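# Does a longer prove make better focaccia? My food project report
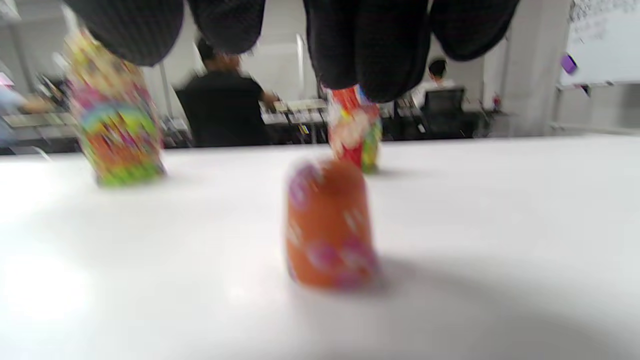 *Three colourful containers on the white table.*

9 December 2021

I picked focaccia because I eat a lot of it and because my first idea (croissants) was going to cost a fortune in butter. The question I ended up with was simple enough to fit on one line of the form: if I change only how long the dough proves, can people taste the difference? I had a hunch that the overnight fuss was mostly showing off. I was wrong about a fair bit of that, so I'm glad I did it properly.

## What I was comparing

I made the same dough three ways. Dough A proved for an hour at room temperature. Dough B proved for three hours, also on the worktop. Dough C went in the fridge overnight, then came out for two hours to wake up before baking.

Everything else stayed the same, or as near as I could manage in the college kitchen at Pastholm, where the ovens all have their own opinions. I used the same one every time, second from the door, and got quite possessive about it.

## The recipe

I wanted one batch of flour to do a whole baking day, so I weighed out 1000 g of strong white and split it three ways after mixing. The full list:

- 1000 g strong white bread flour
- 750 ml lukewarm water
- 9 g dried yeast
- 20 g fine salt
- 30 ml olive oil in the dough, plus plenty more for the tins
- flaky salt for the top, and no rosemary (it would have hidden the flavour, though I missed it)

Stir it all together until there's no dry flour left, leave it for ten minutes, then fold it over itself in the bowl a few times with wet hands. I didn't knead at all. The dough is very sticky and you will want to add more flour. Don't! I did on my first practice run and got something closer to a bread roll in the shape of a book.

The overnight dough obviously had to be mixed the day before, so on those weeks I made up its third separately with the same proportions. I know that isn't quite as tidy as dividing one bowl, and I've put it under problems further down.

Baking was 220°C fan for 22 minutes, in square tins I'd borrowed, with a good slosh of oil underneath and the dimples poked in right before the tins went in.

## The practice runs

I did two in October, mostly to find out what could go wrong. The first one was the extra flour disaster. The second was fine except that I put dough C at the top of the fridge, next to somebody's trifle, and it had climbed out of its bowl by morning. After that I used a much bigger bowl and the bottom shelf.

I also learnt that cheap tins bake faster at the edges, and that focaccia cut while it's hot goes gummy and makes everybody think it's underdone. Half an hour on a rack sorted it.

## The tasting

I had 30 tasters, spread over two lunchtimes in the canteen at Lelton, which is our other site and has far more hungry people in it. Each person got a small square of each bread on a numbered napkin and filled in a slip. I asked them to score flavour and texture out of ten and then put a ring round their favourite. They didn't know which was which, and I swapped the order for the second lunchtime in case people just like whatever they eat first.

For favourites, dough A got 4 votes, dough B got 9 and dough C got 17.

So the overnight one won, and by more than I'd have guessed. The comments were more useful to me than the scores. People wrote "tastes of more" and "a bit like sourdough" for C, and for A I had "nice but plain" a lot, plus one "good for mopping". B was the one that people liked without having much to say about it — perfectly decent bread.

Texture was closer. C had the big uneven bubbles that look great when you tear it, but several people preferred B because it held together under soup. I hadn't thought about what people would be eating it with, and if I did this again I'd ask.

## What went wrong

The separate mixing for dough C is the main one. It might have had slightly warmer or cooler water than the other two, and I only started writing down the water temperature on the last bake.

The kitchen was also colder on the second tasting day, so dough A had hardly puffed up after its hour. That may have cost it a vote or two. And by the time the bread had got to Lelton on the bus it was an hour and a half old, which is not when focaccia is at its best.

I'd have liked a fourth dough with half the yeast and a full day in the fridge. I ran out of oven bookings.

## What I'd make at home

Dough C if I remember the night before, and dough B if I don't. I wouldn't bother with A unless people were already at the door, and even then I'd put rosemary and sliced onion on it and say nothing.

Leftovers from all three were good split and toasted the next day. Freeze it in squares with baking paper between them, and warm it from frozen for eight minutes at 180°C with a splash of water on the crust first.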